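Wood Floors and Work Tables: Care Notes for a Room in Daily Use
Compiled by Florencia Figueroa

These notes apply to a finished wood floor in a room where people also work: a table in the middle or against a wall, power leads on the floor, and foot traffic in the same few paths every day. A spare room, a sewing room and a home shop all qualify.

Dry cleaning

Dust mop daily in the work area, every second or third day elsewhere. Grit does more damage than water in most rooms. Use a microfiber head 18 inches wide or less; wider heads bridge over low boards and leave a line of dust. On straight plank floors, push the mop along the length of the boards. On herringbone there is no single board direction, so work parallel to the longest wall and finish with one pass at right angles.

Vacuum weekly with the beater bar switched off. Check the wheels of the vacuum for embedded grit first. A single staple in a caster will draw a scratch the full length of the room.

Damp cleaning

The cloth should be wrung until it no longer drips when squeezed by hand. Clean in sections of a few square feet and dry each one before starting the next. Herringbone has many more end joints per square yard than plank, and end grain takes up water faster than the face of the board. Steam mops are unsuitable for the same reason.

Use a cleaner made for the finish on the floor. Vinegar dulls some polyurethane finishes after repeated use. Oil soap leaves a film that later coats will not stick to. If the finish is unknown, test inside a closet and wait a day.

Cables on the floor

Route leads along the wall wherever the length allows. Where a lead has to cross open floor, lay it flat with no twists and cross the walking path at a right angle. Low-profile cord covers are acceptable if they are the non-adhesive type. Do not use duct tape on a finished floor. The adhesive softens under foot traffic, and removal can lift the topcoat. Gaffer tape is less aggressive but should still come up the same day.

Rubber-jacketed cable can discolor some finishes when left in one position for months. Lift it for mopping and put it back a few inches over.

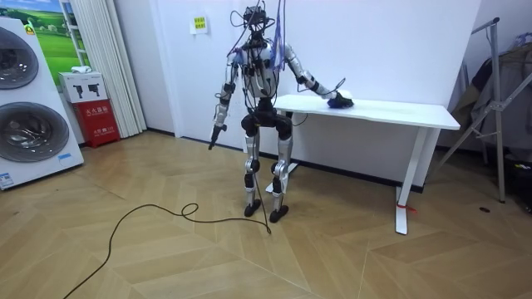 How often should a wood floor in a work room be recoated?
Every three to five years for a water-based polyurethane under normal use, sooner if the work area looks gray or fails to shed a drop of water. Recoat before bare wood shows — after that point the floor needs sanding.

Standing loads and feet

Anything heavy that stands on the floor should rest on flat, clean contact surfaces. Felt pads go under chair and table legs. Buy the nail-on or screw-on kind for legs that are dragged; stick-on pads shear off within weeks and leave glue behind. Replace pads when they are compressed to half thickness or when grit is visible in the felt.

Avoid narrow metal feet. A table weighing 108 pounds on four small steel tips will dent oak, and softer species much sooner. Cups or hardwood blocks spread the load.

Table surface

Soft goods left on a work table (cloths, pouches, small bags) hold dust and lint and are the usual source of fluff on freshly glued or painted pieces. Shake them outdoors and give them one place. Dark blue and black fabrics should not be left damp on a pale tabletop, as the dye can transfer. If it has, blot with rubbing alcohol on a white cloth after testing the underside. Do not scrub.

Catalina Olivares adds that a folded cloth kept at the front corner of the table is the one most often knocked to the floor and stepped on. She hangs hers from a hook under the tabletop.

Scratches

Fine scratches in the finish only: clean, dry, and apply a matching touch-up coat with a small artist's brush. Scratches that catch a fingernail: fill with hard wax, level with a plastic card, buff.

Two-tone floors need two wax sticks. Match each board separately, in daylight, and start with the lighter shade. Dark wax on a beige board is difficult to get back out.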